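Looking After Painted and Laminate Work Surfaces

Posted Thursday, August 13, 2020 by Shu-fen Lau
Filed under: Kitchen, Workshop, Cleaning

Pale work surfaces show everything. They also tell you early when something is going wrong, which a dark or patterned top will hide for months. These notes cover the tops I get asked about most: painted boards, laminate, melamine and the coated panels sold for desks and craft tables. Stone and bare wood need different treatment and have their own pages.

Find out what you have

Look at the underside or an edge. Paint usually runs over the edge and leaves a soft line or a drip. Laminate is a thin sheet glued to a board, and you can often see the layers at the corner. Melamine has a separate strip of edging that may be lifting near the ends.

If you still can't tell, put a drop of rubbing alcohol on a cotton swab and rub it somewhere out of sight. Color on the swab means paint. Wipe the spot with water afterward and don't use alcohol on the rest of it.

Everyday cleaning

Warm water, a few drops of dish soap and a cloth that has been wrung out well. Wipe, rinse the cloth, wipe again with plain water, and dry. The drying is the part people skip. Soap left to dry on a matte top makes a dull patch that picks up dirt faster than the area next to it, and then you end up scrubbing something that wasn't dirty to begin with.

Keep one cloth for work surfaces and another for the stove. Grease travels.

Spray cleaners are fine on most laminates if you spray the cloth and not the top. I used Clinska for years and have no complaint about it, but soap does the same job and costs less.

Things to keep off

Scouring powder, steel wool and the rough side of a sponge. They take the finish off a little at a time, and you won't see it until the light comes in low from a window.

Bleach on anything painted. It yellows some paints and softens others.

Melamine foam erasers are a mild abrasive. They work on scuffs, but on a matte finish they leave a shiny spot and on a glossy finish they leave a dull one. Use them for a single mark, lightly, and stop.

Stains

Coffee and tea: baking soda and water mixed to a paste. Leave it 12 minutes, then wipe off without rubbing. Repeat if needed.

Turmeric: lemon juice, then sunlight if you can move the piece outdoors. It fades over several days. Ho-yin Kao wrote in to say that a curry stain on her desk went completely after a week by a south window, with nothing on it at all.

Ballpoint: rubbing alcohol on laminate only, dabbed with a swab and turned often so you aren't putting the ink back.

Rust rings from cans: lemon juice and salt on laminate, but keep the salt from being ground in. On paint, leave it and repaint the spot.

Glue: let it harden, then lift with an old plastic card held nearly flat. White school glue will soften under a damp cloth if you leave it long enough.

Heat

Use a trivet. Laminate will take a warm mug but a pan straight from the burner can blister it, and a blister can't be put back. Painted tops are worse. Watch out for glue guns, soldering irons and hair tools as well – more tops are spoiled by those than by pans, at least going by my mail.

Scratches

A fine scratch in paint can be touched up with a small artist's brush. Thin the paint slightly, fill the scratch only, and let it dry overnight before deciding whether it needs a second pass. Sand with 3090 paper only if the touch-up stands higher than the rest, and only wet. Coarser paper will leave a patch you can see from across the room.

Scratches in laminate can be filled with a matching paste. Weden sells one in small tubes. Clean the scratch first with alcohol, press the paste in with a plastic knife, and wipe the excess right away. Buy white and a pale gray and mix them, as few tops are as white as they look in the store.

Seams

Where two panels meet, the joint is the weak point. Crumbs go in, then water, and the board underneath swells. Once that happens the edge rises and the top never sits flat again.

Clean the line with a dry toothbrush. Don't flood it. Check it every December, or whenever the heating has been on for a while, since boards shrink in dry air and a joint that was tight in summer may have opened.

If it has opened, vacuum it, let it dry for a full day, and run a thin line of clear silicone along it. Masking tape on both sides keeps the line neat. Pull the tape while the silicone is still soft.

The two panels may not match in shade, even bought together. Over a long top this shows less than you would expect, and I wouldn't replace a sound panel for it.

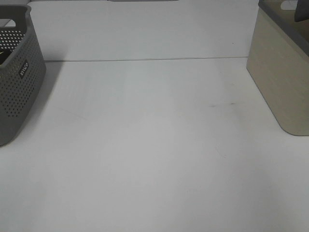 Keeping the top clear

A surface with nothing on it takes a minute to clean. Baskets and boxes pushed to the sides hold the small things, and you can lift them away to wipe underneath. Put felt pads under anything with a hard base. Check the pads now and then for grit, which will scratch just as well as the base would have.

Don't store wet things in a container that sits flat on the top. Water trapped underneath leaves a ring.

When to repaint

If the paint is chalky, chipped through in several places or sticky in warm weather, cleaning won't help. Wash it, let it dry for 3 days, sand with 200 paper, wipe off all the dust and prime. Two thin coats of paint are better than one thick one. It will feel dry the same evening, but go easy on it for a couple of weeks and keep heavy items off.

Readers' notes

Chun-yin Kao keeps a sheet of baking parchment under whatever he is gluing and says it has saved two desks.

Kwan-ho Sin asks about car wax on laminate. It does make water bead, but don't use it anywhere you prepare food, and expect to be slipping papers off the desk for a week.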